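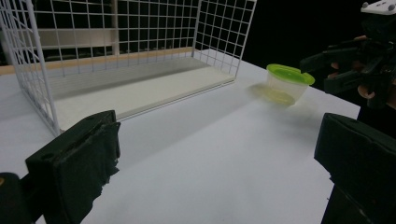
I have become a fanatic about leftovers, and I'd like to make some converts. For most of my life I treated last night's dinner as a chore, something you ate standing up at 11 at night so you could feel decent about throwing out less food. Then I spent a winter cooking for one in Kernusley, and by December I was making too much on purpose. Now a little clear tub with a lime-green lid cheers me up more than a full shopping bag does. There's a head start inside it! Cold rice wants to be fried. Roast carrots turn into soup in 20 minutes, and a spoonful of bean stew on toast (with an egg, please, with a runny egg) beats most things I've paid for in a café.

What I love is how loose the cooking gets. A recipe asks you to obey it, and a cup of yesterday's lentils just asks what else you've got. I've put them in dumplings, in tomato sauce and once in a pie that I still think about on the bus.

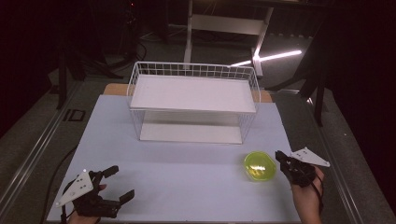 Tuulikki Räsänen wrote to me after my last piece to say that all this is fine for stews, but that fish should be eaten the day it's cooked and never spoken of again. I took it seriously for one Thursday. Then I mashed cold salmon with potatoes, chopped in a heap of dill, fried the lot in butter and ate four cakes straight from the pan. Tuulikki, come over.

She has a point about salad, though. Dressed lettuce is a lost cause and I've stopped trying to save it.
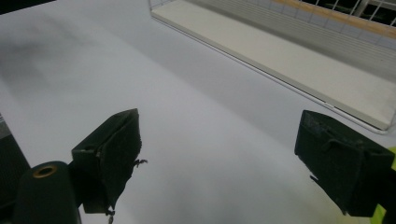

So where should a beginner start? Cook double the rice tonight, get it into the fridge soon after dinner, and fry it tomorrow in a very hot pan with scallions and three times the ginger you think you need.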